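ついに「Lillavby」の拡張マップを全部埋めた!!3月から毎晩ちょっとずつ進めてたボードゲームです。ひとり用シナリオだけで7本もあって、もう楽しすぎる(語らせてください、連投します)

まず拠点の村Koltton。最初は橋と粉ひき小屋しかないのに、冬を越すたびに道が伸びて、気づくと隣の谷までつながってる。カードの挿絵がまた良くて、手番を忘れて眺めちゃうんですよ

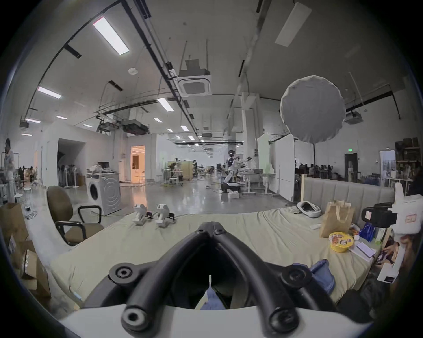

で、冬の備蓄フェイズ!薪と麦のどっちを取るかで毎回うなる。昨日は麦に全振りして最終スコア718点。前の自己ベストが465点だったから声出ました

Skanddenの港を開けると交易船が来るんだけど、これが強い。塩を抱えて春まで待って一気に売るのが気持ちよすぎる。ただし嵐カードを引くと全部沈みます(2回沈めた) 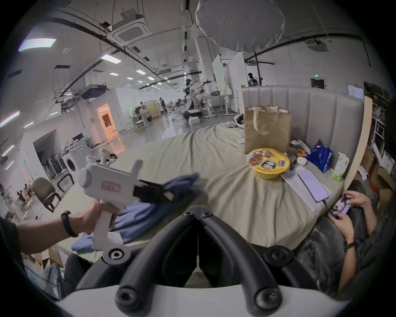
▼これから始める人へのメモ

・最初のシナリオは「Sýkoraの鐘」がおすすめ。短いし、ルールがすっと入ってくる
・村人カードは惜しまず使う!温存しても冬に食料が減るだけでした
・スリーブは先に買っておいて〜、カードかなり多いです

全シナリオの合計は2,287点。次は二人用で橋の取り合いがやりたい!経験者の方、初手は粉ひき小屋と桟橋どっち派ですか?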